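Ticket 2882
Subject: Hot water cutting out upstairs, boiler locks out after 15 minutes
Opened by: Nusrat Tanoli
Opened: 24 March 2024
Product: Cirkex combi, fitted by Castwood
Status: Open, waiting on part

First message

Hi, boiler keeps locking out when anyone runs the hot tap upstairs for long. Kitchen tap fine. Heating fine. Bath is the worst, get it a third full and then it goes cold and the red light comes on. Press reset, comes back, goes again. Been like it a while but getting worse. Serviced in October by Castwood and was told all OK. Pressure on the dial is sitting in the green. Please can someone tell me what to try before I pay for a call-out.

Reply from support desk

Thanks for getting in touch. Please could you let us know:
The fault code on the display when it locks out.
What temperature the hot water is set to (left dial).
Whether the shower does the same thing or only the bath.
How long the tap runs before it cuts out.
If at any point you smell gas, turn the supply off at the meter, open the windows and ring the gas emergency line. Please don't wait for us.

Reply, Nusrat

No smell of gas. Display shows F3, then goes blank when I reset, so may have missed something before it. Dial is at 60. Shower does it as well but takes longer. Timed the bath on my phone, 15 minutes with the tap half open. Fully open it never cut out, but bath was lukewarm so not much use either way.

Shower is a Sutinico mixer, put in by the people who had the house before us. No idea how old. No paperwork.

Reply from support desk

Thank you, that helps. F3 on this model is an overheat on the hot water side. Usual causes are low flow through the boiler, scale in the plate heat exchanger, or a tired sensor. Half open tap cutting out and full open tap staying on does point at flow or scale.

Please try the following, in order:
1. Turn the hot water dial down to the 50 mark and leave it there for a day.
2. Check the cold inlet valve under the boiler is fully open. Lever should be in line with the pipe.
3. Take the head off the shower hose and run it without.
4. Note down each lockout, with the time and which tap.

Please don't take the boiler case off. That needs to be a registered engineer.

Reply, Nusrat

Right, done most of that. Notes below, sorry for the state of them.

Dial at 50. Bath ran longer, still cut out, but nearer the end. Water not hot enough for the baby's bath after adding what was in the pipes, had to top up from the kettle.

Inlet valve was NOT fully open. Lever a good bit off. Moved it straight, bit stiff, no drips so far, have put a towel under to see.

Shower head off, ran fine, no lockout. Head back on, lockout. Head is full of white crusty stuff so have got it soaking in vinegar overnight.

Also noticed the kettle and the taps all have the same white crust. We're in a hard water area, should probably have said that at the start. 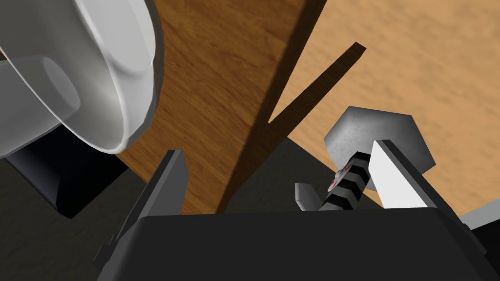
Next morning. Towel dry. Shower head much better, rinsed it through twice and poked the holes with a cocktail stick. Ran shower, no lockout. Ran bath half open, lockout again, F3. So better but not fixed. Put the dial back up to 60 just to see and it went quicker, so back down it goes.

One more thing, there's a sort of humming from the boiler just before it trips, like a kettle starting up. Goes away when the tap's off. Is that the exchanger thing you mentoined?

Reply from support desk

Yes, the kettle noise fits scale in the plate heat exchanger. Opening the valve and clearing the shower head has got the flow up, so the boiler is coping better, but the plate itself will want cleaning or swapping. We'd suggest swapping on a unit this age, and having the sensor looked at on the same visit.

As Castwood did the October service, they can do the work under your existing cover. We have passed them the ticket. They order parts through Butt, so the wait depends on their stock.

Until then: leave the dial at 50, run the bath tap fully open and let it cool if needed. If you have to reset more than 3 times in a row, stop and ring us.

Reply, Nusrat

Thanks. Castwood rang, plate is on order, no date yet. They asked if we want a scale filter on the cold feed at the same time. Is it worth it or just an add on? Also do we have to be in all day or do they give a morning/afternoon slot. I work from home but need to know re water being off.

Reply from support desk

In a hard water area we'd say yes to the filter, and ask them to show you where the cartridge goes so you can change it yourself. Slots are morning or afternoon, and they text the day before. Water will be off for part of the visit, so fill the kettle and a jug first. Keeping this ticket open until the plate is in.

Reply, Nusrat

OK will say yes to filter. No lockouts since yesterdy with tap on full. Will update when they've been.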